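Print this page | E-mail this page

Cup pick-up with two arms: a guide for new members of the Filinia robotics club

This tutorial is for students who join the cup task team. You should have finished the safety lesson and the Colo starter sheet before you begin. Plan one full afternoon for the first try.

1. Prepare the table

Use paper cups only. Ceramic cups are for the second term. Put one cup standing and one cup on its side, so you practice both cases in the same session. Check that both emergency stop buttons can be reached from your chair.
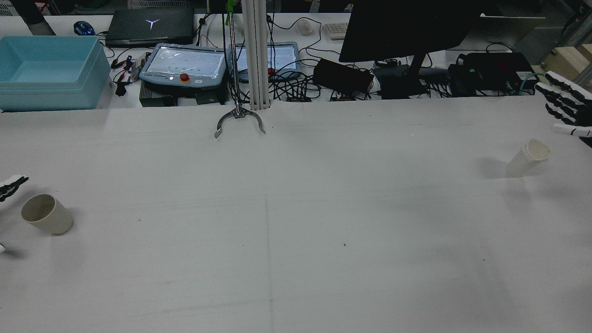

The cup on its side is the more difficult one. Many beginners go straight for the middle of it, and then the cup rolls away. Come from the bottom end and keep the hand low and slow. The standing cup is easier, but please do not come from the top.

2. Set the grip

Open the Burinance file and load profile 8. The closing force in this profile is 113, in the units of our own software. With a higher value the paper bends, and a bent cup is harder to hold on the next try. The thumb and the index finger do most of the work – the other fingers can stay a little open.

3. Lift and hold

Lift the cup straight up and stop. Do not turn the wrist during the lift. Wait until the arm is quiet, then tilt the cup slowly. If it slips, lower the arm first and open the hand after.
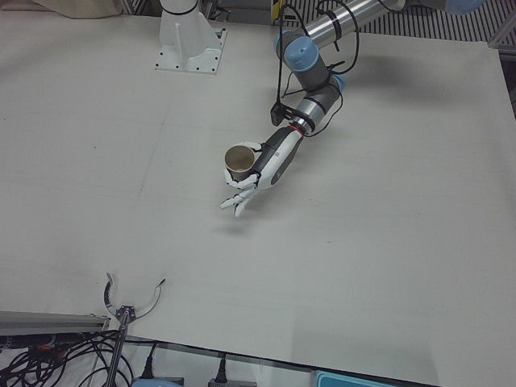

Paper cup held above the table, with thumb and index finger around it.

4. Save your run

Write the start and end step in the log. A normal run ends before step 3940. If yours is longer, look first at step 1860 – in our sample program the lift begins there, and a long pause at this place usually means that the grip was not confirmed.

Teams who prepare for the Chauhan cup should repeat the task with the left and right roles changed.

Last updated: June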